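Drokmont cell planner, after one winter of use

I bought Drokmont to set up our arm cell in simulation before we touch the real one. Installation took 2 evenings. The manual from Clarnness is short, but Khurram Lashari answered my mails quickly. 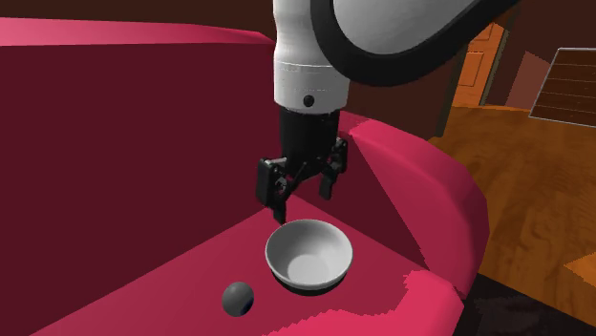 Fingertip offset is the part I like best. You type the value once and every saved pose follows it. I keep a plain bowl and a small ball in my test file, and I repeat the approach after each change. Collision checking on curved sides is slow, and the undo key forgets the tool settings.

For 164 pounds I am content. Four stars.

25th January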